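Home News Articles Opinion Resources Contact

The case against the deep translucent tub

September 1, 2024

Storage for shared drawing materials is usually chosen last and from whatever is left in the budget. The result, in most primary classrooms and community art rooms, is a deep plastic tub with frosted walls. I want to argue that the frosted tub is a poor choice for stationery, that its one supposed advantage is largely imaginary, and that shallow open trays should replace it wherever there is shelf space to hold them.

The supposed advantage is visibility. Catalogues sell translucent plastic on the claim that the contents can be identified without lifting a lid. This holds for clear plastic. It does not hold for plastic with a milky finish, which passes colour and loses outline. A dark green patch near the base of such a tub might be a glue stick, a sharpener or a ball of modelling clay. An orange patch gives even less away. The user knows that something is in there and what colour it is, and must reach in to learn the rest.
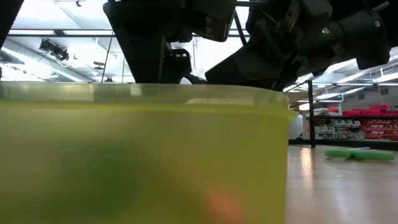 Tinted plastic makes matters worse. A yellow-green wall shifts every colour behind it, so that the one piece of information which does come through is unreliable. Pale items suffer most. A yellow pencil behind a yellow-green wall is close to invisible, and yellow pencils are the commonest object in any shared set.

The second fault is depth. Stationery is long, thin and small. When it is dropped into a deep container it settles by size, with short crayons and erasers working down to the base and pencils lying across them at odd angles. Retrieving a particular item from the bottom means disturbing everything above it. In practice most users tip the tub out, take what they want and leave the remainder on the table until the end of the session. The table then becomes the store and the tub stands beside it doing nothing.

I kept a record of this at the Plesdale art room during October of last year. The room was using the Mollel tub, a deep round-cornered model with a wide lip, and the older Trudell tray, which has low sides and three bays. Over 3 weeks the tubs were emptied onto the table in most sessions. The trays were hardly ever emptied. I make no great claim for the sample, but the difference was plain enough that the room changed its ordering.

The objection I hear most often is that a table covered in loose supplies is itself a kind of open storage, and works well enough. There is something in this. With everything spread flat, a child can find the purple pencil at once and does not need to ask. The trouble comes with the mixture. Soft crayons mark whatever they touch. Pencils roll. Scissors left among them are picked up by the wrong end.
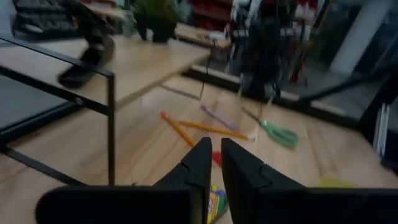
A tray keeps the benefit of the flat layout and puts an edge round it. The sides should be high enough to stop a rolling pencil and no higher; anything above the thickness of a hand begins to act as a tub. Scissors should have a bay of their own, blades pointing away from the user, handles all at one end. Crayons should stay in the box they were sold in for as long as the card lasts. The printed box is a better container than most of those sold to replace it: it fits its contents, it can be read from across a table and it costs nothing extra.

Cost is the serious argument on the other side. One deep tub holds what would otherwise need several trays, and trays take more shelf. The Coveo wall unit in the Plesdale room accepts trays up to 400 mm wide on runners, with a shelf depth of 500 mm, and a full set of runners was a substantial part of its price. Rooms without such a unit must stack trays directly, and a stacked tray has to be lifted off before the one below it can be used. I accept that this is a real limit. A room with a single cupboard may be obliged to keep its tubs.

Even there, some improvement is possible at little cost. Tubs can be part-filled, so that the contents lie in a single layer. They can be kept for bulky things such as sponges and balls of wool, for which depth is useful and outline matters less. A plain written label on the outside does more for identification than any degree of translucency, and an opaque tub with a label is preferable to a frosted one without.

Suppliers could help by stating clearly whether a container is clear or merely lets light through. At present the two are listed under the same heading, and the buyer finds out which has been bought when the delivery is unpacked.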